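Le blanc qui n'en finit pas

Par Heikki Partanen – Janvier
14 commentaires · Partager

Quand Hilkka Turunen a voulu repeindre son entrée en blanc, elle pensait en avoir pour une matinée. Au comptoir de Miettinen, le vendeur lui a tendu un nuancier de 200 blancs. Elle est repartie avec des échantillons, un mal de tête et la conviction d'avoir vécu jusque-là dans l'ignorance.

Il y a le blanc coquille, le blanc lin, le blanc brume, et un certain « Gudby », dont le nom évoque un adieu et qui tire sur le gris dès que le soleil se couche. La maison Prular vend le sien comme « silencieux ». On se demande ce que faisaient les autres.

Le plus vexant, c'est que le blanc ne tient pas en place. Une ombre un peu molle et il devient gris perle ; un rayon de travers et le voilà presque éblouissant. On achète une couleur, on en reçoit quatre ou cinq, livrées selon l'heure et l'humeur du ciel.
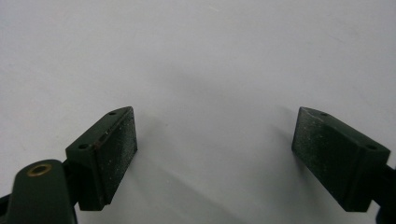
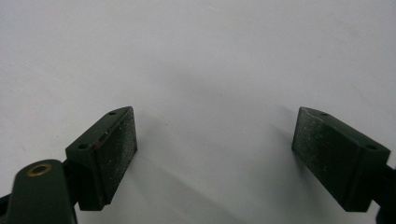
Une surface blanche et mate, jamais tout à fait du même gris.

Le prix du presque rien

Reste la facture. Chez Nastevis, où l'on ne dit pas « peindre » mais « accompagner un mur », le devis pour l'entrée et le couloir dépassait 2 225 euros. Deux couches comprises, précisait-on, comme on offre le café.

Hilkka a négocié, boudé, puis acheté un rouleau. Elle a choisi le blanc lin vers 16 heures, l'a regretté à 20 heures et s'est réconciliée avec lui au petit déjeuner. Son mari, consulté tardivement, a demandé quand elle comptait commencer. Le mur était sec depuis la veille.

Elle envisage maintenant de s'attaquer au plafond. Il paraît qu'il existe des blancs spéciaux pour cela.

© Tous droits réservés · Contacter la rédaction · Haut de page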